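Gemosbridge build notes – December, started 9:40 am

Carrying on from last night. Build 206 is up on the test machine. Save bug still there. Jhosep says he can't get it on his box at all so of course I get it first go.

Steps, so I stop losing them: new game, skip intro, take the ferry to Hứa, pick up the courier job from the harbour office, save while the job text is still on screen, quit, reload. Courier is gone, job is still in the log, marker points at the middle of the bay. If you wait for the text to fade before saving it's fine. Did it both ways a few times over to be sure.

My guess is the job gets flagged as started before the courier is written to the save table. Narayanan thinks it's the ferry, becuase the whole island unloads when you quit on the dock. Could be both. Will try it from the north road with no ferry involved and see.

10:55 – north road, no ferry, same bug. So it isn't the ferry, or isn't only the ferry. Told Narayanan. He wants the log, sent.

Side jobs generally. Went through the full list with Lavanya yesterday arvo and we're at 71. Too many that are the same job in a different hat. Drive to place, pick up crate, drive back. The first few hours are good, then you hit Givum and the map opens up and everything you do there you've done already. Dagim's playtest notes say the same thing more politely. One tester stopped doing side jobs completely after the second town and just drove around looking for ramps, which she said was the best part of the game. Fair enough.

Plan is to cut 12 outright and fold a few of the crate runs together. Lavanya has the spreadsheet, colour coded, red = gone, yellow = argue about it. I am going to argue for the lighthouse one. It's buggy but it's got a bit of character and the dialogue is already recorded.

Keep: lighthouse, the goat, both rally stages, the radio mast climb.
Probably cut: all the fuel runs except the first, the photo job, warehouse guard (nobody finished it).

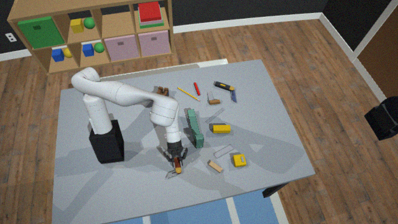

Lunch, then vehicle handling. Ottar changed the rear grip on the light trucks again and didn't write down what it was before. Found the old number in the backup from last week so we're OK but please, numbers in the sheet. They feel better on gravel now and much worse on the coast road, the back steps out at any speed over 40 and you can't catch it on keyboard. Fine on a controller. We can't ship it fine on a controller only.

Tried splitting the difference on grip. Gravel a bit dull, coast road ok. Leaving it there for tonight's build, Ottar to have a drive and yell at me if he hates it.

Motorbike still falls over when parked on a slope. Known, low priority, funny.

2:30 pm – Traffic. Cars on the Givum roundabout go into a full jam if the player stops in the inner lane for more than a few seconds, and then they never clear, even if you drive off. Had it going the whole way back to the bridge. Frame rate goes through the floor as well. Narayanan says the cars are all asking for a new route every frame. He's putting a timer on it. Quick fix for now would be to despawn the ones the player can't see, but that looked awful last time, you'd turn the camera and half the street was empty.

Itance rang about the sound pass. They need the final list of surfaces before they start on tyres. I said we have gravel, tarmac, grass, sand, planks. Forgot snow!! Email them about snow.

3:50 – back on the save bug. Moved the save call so it waits for the courier to finish spawning. Reload works. Courier is there, marker is right, job completes. Ran it from the ferry too and that works. BUT now there's a hitch on every autosave in town, half a second or so, very noticeable when driving. Not happy with it. Checked it in on my own branch, not main. Jhosep to have a look when he's in.

Left over:
– email Itance re snow
– lighthouse arguement w/ Lavanya
– autosave hitch
– Dagim wants a fresh build for the next lot of testers, told him not until the roundabout is sorted
– grip numbers INTO THE SHEET (Ottar, me)

Build kicked off 5:20, going home.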